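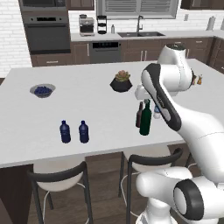

Figure 1. The simulated kitchen with the robot arm at the island, seen from the side of the stools.

Teaching a Simulated Arm by Remote Control
Project report, December
Project name: Kuvdale

1. Introduction

In this project I wanted to learn how a person can teach a robot arm a kitchen task without writing the movements as code. The person drives the arm from a distance, the computer saves everything, and later a model tries to do the same movements by itself. I worked only in simulation, because our laboratory at Praststead has one real arm and it was reserved for the older students during most of the term.

The task is simple to say. The arm must take one bottle from the kitchen island and place it next to the bowl of berries, and it must not knock anything over. I chose bottles because they are tall and fall easily, so a bad demonstration can be noticed quickly.

2. The kitchen

The kitchen in Figure 1 comes from the Sarkatine scene set, which our department uses for teaching. I arranged the objects on the island by myself. The two dark blue bottles stand near the edge with a small gap between them, and they are the bottles to be moved. The tall green bottle and the brown one behind it are obstacles. From this side the green bottle hides a part of the brown one, and this was my intention. I wanted to see if the operator would forget an object which is difficult to see.

The planter with the succulent is the other important obstacle. It is wide in the middle, so the forearm must stay above it when it turns.

3. Method of control

I compared two ways of driving the arm. In the first way the operator holds a small hand controller, and the robot hand follows the movement of the operator's hand. In the second way the operator uses the keyboard, and each key moves the hand a short step in one direction. The recording program is called Nông, and it was written by students of an earlier year. It saves the joint angles, the state of the hand and one camera picture for each step.

Before recording, every operator had a practice time of 15 minutes, which I did not save. After this they repeated the task as many times as they wished. I asked them to stop when they felt tired, since the quality of tired demonstrations was poor in my first trial.

4. Results

In total we recorded 442 demonstrations. After I removed those where a bottle fell or the operator stopped too early, 275 remained. Most of the removed ones were made with the hand controller. This surprised me, because all operators told me that they preferred it. With the keyboard the work was slow and boring, but the arm came down straight and did not touch the neighbour bottle.

I trained the model two times. The first training used all the good demonstrations together, and the arm often hesitated above the bottles. I believe the reason is that some operators took the left bottle and some took the right one, so the model had learned both. For the second training I kept only the demonstrations with the left bottle, and the hesitation became much smaller.

5. Problems

The largest problem was the view. From the camera in Figure 1 the fingers are hard to distinguish from the objects under them, and the wrist covers a part of one of the small amber-brown bottles or shakers at the back. Operators asked several times if the hand was already at the correct height. I added a second camera above the island, but only in the last week, so the older recordings do not have it.

Another problem was my file naming. I used the same name for two different sessions and had to sort them again by hand, which took one full evening.

6. Further work

I would like to fix from the beginning which bottle must be taken, and to write this in the instructions for the operators. I would also like to record with both cameras and to repeat the task on the real arm, with plastic bottles. The recordings and the training settings are in the shared folder of the course, under the project name.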